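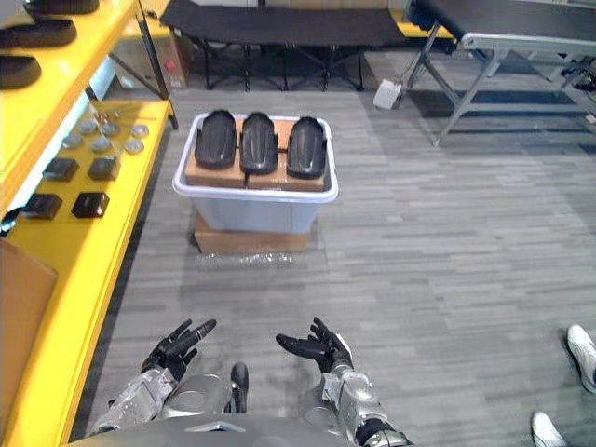
Tsion Weldu

September 12, 2023

Slept on the mattress on the floor again, the bed frame being in one room and its bolts being somewhere in the greater Brundura area. Woke at 4 to a possum holding what sounded like a furniture auction in the roof. Lay there composing a letter to the agent. By the time it was light I'd finished the letter and lost all of it.

The new place still smells like somebody else's dinners. Lamb, I think, and a lot of cumin, so at least they ate well. I've opened every window that will open. The one over the sink has been painted shut by a person of great conviction, and I got halfway round it with a butter knife before I bent the butter knife. It's one of the good ones from Mum's set. I have put it at the back of the drawer and will be surprised when it's found.

Mohammed-Awal has a system for unpacking. He explained it to me over toast (no plates, we ate off the lid of the cake tin). You do a room completely, walls to middle, and don't set foot in the next until the first is done. My system is that I walk about with one thing in my hand until I find where it goes, and then I see something else there and pick that up instead. He finished the bathroom by nine. I had carried the sieve to every room in the house and ended up leaving it on the letterbox when I went out to see if there was any mail.

There was mail. None for us. A catalogue, a reminder from a dentist, and a hand-addressed envelope for a Mrs Gillum, with a sticker of a wombat on the back. I've stood it against the kettle. Felt a bit tender about it, then felt a bit cross that after a week nobody has written to me, and then remembered I haven't given anyone the address.

Rang the electricity people at ten. They wanted a meter reading, so I went down the side of the house in thongs and Mohammed-Awal's rain jacket, past a spider that I'd say has been paying rent, and read it out as 2913. The man on the phone said that was the water meter. We had a short silence together. I said surely he couldn't tell from there and he said he'd been doing it a long time, love. The electricity one is behind the hot water system, at a height suited to a labrador. I did get the reading in the end, lying on my side in the gravel, and shouted it to the phone on the step.

Gyamfi's Removals rang after that, sounding careful. They've found our missing rug. It went to another customer in error and she has, quote, grown quite attached to it. I asked what that meant. The girl said she was just passing on the message. I'm not sure what the next step is there. Do I ring the woman? Is there visitation? M-A says to let her have it, he never liked the colour, and this is the first I've heard of that in all the years he's been walking on it.

He has also discovered the labels. When I was packing I started out very well, with the room and the contents on every box in block letters, and there are beautiful ones from those early days, "KITCHEN: BAKING TINS, SCALES, PIPING NOZZLES". By the last night I was writing things like "various" and "more" and, on one, "sorry". Sorry turned out to hold the iron, a jar of buttons, the Christmas lights, half a bag of self-raising flour and his birth certificate. He went quiet over the birth certificate. The flour had got into everything and he looked, if I'm fair, like he'd been born in a bakery.

Lunch was a pie from the shop on the corner, eaten standing in the yard. I'm going to be friends with that shop. The woman asked if we were the new people and I said we were, and she said "in the Gillum place?", so that's us told. I expect we'll be the new people in the Gillum place until we're carried out of it. I asked if she knew where Mrs Gillum had gone and she said only down the road, to the units behind the bowls club, and that she'd left on account of the magpie.

I asked what magpie. She gave me my change.

Afternoon was the couch. I don't want to write about the couch but I suppose this is meant to be a record. It is an Ollness, the three-seater, and it cost $2000 when we were both working full time and thought that was how it would always be. It went into the last house without any trouble. It will not go into this one. The men left it in the carport, and we've been going out there of an evening and sitting on it with a cup of tea like two people waiting for a bus. Today we tried again. We tried it on its end and on its back, and with the door off. We tried it with me inside pulling and him outside giving instructions, then swapped, and I found giving instructions was far and away the better job. At one point it was properly in, wedged in the doorway at an angle, with me in the hall and him on the porch, and no way for either of us to reach the other except over the top. We passed the water bottle across. It was the longest talk we've had in days, if you want the truth. We talked about his sister's knee, and whether we'd done the right thing coming here, and whether jasmine would grow up the side fence. He thinks yes to the jasmine. On the other he said, "Ask me when I've got a couch."

Then it came out with a bang and took a piece of the architrave with it. I've put the piece of architrave in the drawer with the butter knife.

Around five I took the letter down to Mrs Gillum. She's tiny and wears an enormous cardigan, and she opened the envelope right there on the mat. It was from her grandson, who's lost a tooth. She asked after the lemon tree before she asked anything about me. I said it looked healthy, and she narrowed her eyes and said had I fed it, and I said I'd been there a week, and she said well. So I'm to feed the lemon tree. She said the window over the sink was her late husband's doing, after the draught got in her neck one winter, and I'd be wasting my time. She said the couch would go in through the back bedroom window if we took the frame out, theirs had. I could have kissed her.

I did ask about the magpie. She patted my arm and said he'd be starting any day now, and did I own a hat.

M-A has gone to look at the bedroom window with a torch and I can hear him saying hmm. No bolts yet. He's of the opinion they're in a box marked "more" and there are 2 of those left, so one of us will be right by tomorrow night. Must buy: citrus food, light globes, something for possums, a hat. Must ring Mum and not mention cutlery.

The sieve is still on the letterbox. I'll get it in the morning.

Home Older Newer Archive About Contact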